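Packing a Mixed Box of Toys and Small Household Items

Risbridge storage notes, packing section
Text by Tegwen Gwynne, checked by Norbert Farkas

This procedure covers one open-top carton holding small toys, soft toys, and the odd household item that has ended up on the same table. It applies to storage and to moves by car. For parcels going through a carrier, use the double-wall procedure instead.

What you need

One cardboard box with four sound flaps
Packing tape, wide
Paper tape or masking tape for labels
A marker
Two or three zip bags
Clean paper or a thin towel for filling gaps

Prepare the surface

Work on a table at waist height. A cloth over the table keeps hard plastic from sliding and stops small parts from rolling off. Any cotton tablecloth will do. Pull it flat before setting the box down, as a fold under one corner will make the box rock while you load it.

Place the box to one side of the table and leave the rest clear for sorting. Fold the flaps outward and press each one down along the crease. A flap that springs back will catch on your sleeve and tip light items over.

Check the bottom seam. It should have one strip of tape along the seam and 2 across it. Run the long strip far enough to turn up the side of the box at each end. If the bottom is only interlocked and not taped, tape it now.

Sort by hardness

Divide everything into three groups: hard, soft, and liquid. Size matters less than it seems at this stage. A small hard toy with a raised edge can mark a larger painted one, and the damage happens in transport, where you won't see it.

Look over each hard toy before it goes in. Check for loose buttons, trays, scoops, and wheels. Press movable parts into their closed position if they have one. If a part comes away in your hand, bag it with the toy and write the toy's name on the bag.

Wipe dust out of grooves with a dry brush. Use a barely damp cloth on glossy plastic and let it dry fully before packing.
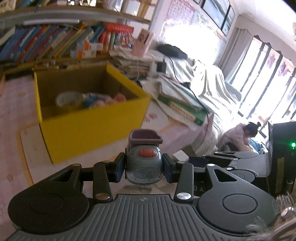

Gray toy with a pink tray-shaped part and a red oval button-like piece, with the yellow box open behind it.

Load the first layer

Hard items go in first, heaviest at the bottom. Set them on their widest face. Toys with an open tray or scoop should go in with the open side up, and the hollow can be filled with a twist of paper. Leave a finger's width between hard items and the walls of the box, then fill that space with paper.

Avoid stacking one glossy surface on another. A single sheet of paper between them is enough.

Stop when the hard items reach half the height of the box. In our Zumholm cartons, which are 52 cm tall inside, we stop a little lower — the upper half is reserved for soft goods, and the walls bow if it is loaded with anything dense.

Deal with bottles

Spray bottles are the usual cause of a ruined box. Keep them out of the toy carton if you can. If one has to travel with the rest, follow these steps:

1. Read the label. Anything flammable, or marked to be kept away from heat, goes separately. If you can't read the language on the label, treat the contents as a cleaning product and pack it apart from toys.

2. Turn the nozzle to its locked position, if it has one. Some pump heads have no lock and need a strip of paper tape around the neck.

3. Tighten the collar by hand. Hold the bottle upright over the table and tilt it once to check for drips.

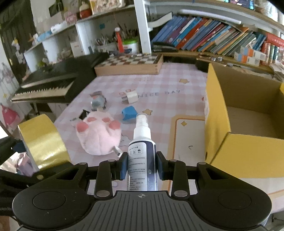 4. Put the bottle in a zip bag, press the air out, and close it. Stand it in a corner of the box with the nozzle up.

5. Mark that corner on the outside of the box with an arrow.

Finish with soft items

Plush toys fill the top layer. Place them so that they press lightly on whatever is below. Tuck fabric tags under the toy to keep them off the tape.

Close the long flaps last. Tape the center seam, then each end. If the top domes upward, open it and take something out. A closed box should weigh no more than 8 kg for one person to carry up stairs.

Write the contents on a strip of paper tape and stick it to a side wall. Labels on the lid disappear as soon as boxes are stacked. List any bottle first.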